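Equipment Planning Meeting – Minutes

Date: 2020-10-29
Present: production lead, purchasing, maintenance, quality, two operators from the packing line, finance (by phone for items 1 to 3)
Apologies: site manager

1. Minutes of the July meeting

Accepted with one change. Under item 4, "the arm will pay for itself" now reads "the supplier states that the arm will pay for itself." Purchasing asked for this and no one objected.

2. Handling arm – quotes received

Two quotes are in, from Goltusen and Cirna. A third was requested from Siddiqui, who sent a brochure and a link to a video but no price. Purchasing will ask once more and then drop them.

The Goltusen price covers the arm, one gripper and two days of training. It does not cover guarding, the stand, or any work on our side to bring power to the packing area. The Cirna price is higher and looks more complete, though the service contract is listed as "optional" in one place and "required for warranty" in another. Finance will not put either number into the budget sheet until both suppliers have quoted on the same list of items.

Production lead noted that both quotes assume 900 containers per shift. We reach that on a good day. Finance asked what the case looks like on an ordinary day. No figure was available.

Action: purchasing to send one identical list to both suppliers, including guarding, spare fingers and service.

3. Bench trial

Quality reported on the trial with the frosted containers. The first run was 100 picks, the second run another 100 with the containers turned by hand between picks. There were 16 missed or dropped picks in the second run. The first run went better, but the containers were all set down facing the same way, and they do not arrive like that from the molding side.

Maintenance is not convinced the trial tells us much. The bench was set up by people who knew where everything would be. The translucent walls also gave trouble in the wrist camera view when the background was pale, and most of our work surfaces are pale. One operator asked whether the supplier's answer to this would be an extra light at extra cost. Purchasing thought this likely.

The group went over the wrist view with a frosted container standing against the pale surface and the gripper finger close in at the lower right. 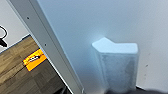 Reading time for these minutes: 4 min

Quality pointed to the top edge of the container, which shows up bright and easy to find, and to the body, which is cloudy and much closer in tone to what is behind it. If the system works from the rim alone, a container lying on its side becomes a different problem. The supplier has been asked about this and replied that it "can be addressed during commissioning." The meeting would like to know who pays for that before commissioning starts.

Maintenance asked that cable routing be part of the quote. On the last machine we bought, the routing was left to us and took most of a week – none of it budgeted.

Action: quality to repeat the trial with containers taken straight from the molding side, including some on their sides. Results as a plain count, no percentages.

4. Software

Cluvent is offered as an add-on by Cirna for logging and remote support. It is charged by the year. No one at the meeting could say what we would do with the logs that we do not already do with the shift sheet. Left out for now. Purchasing to confirm that the arm runs without it.

5. Lease or buy

Short discussion. Leasing keeps the first payment down, but the draft terms have us returning the arm in original condition, and maintenance doubts that any arm in the packing area stays in original condition. Finance to compare the total cost of both over the same period.

6. Decision

No order to be placed. The budget line stays open with no amount against it. The operators asked for it to be recorded that a second packing table would help them now, and that they have asked for one before. Recorded. Purchasing to get a price for the table.

7. Any other business

The guarding on the old sealer still rattles. Maintenance has the part.

Next meeting to be set once both revised quotes are in.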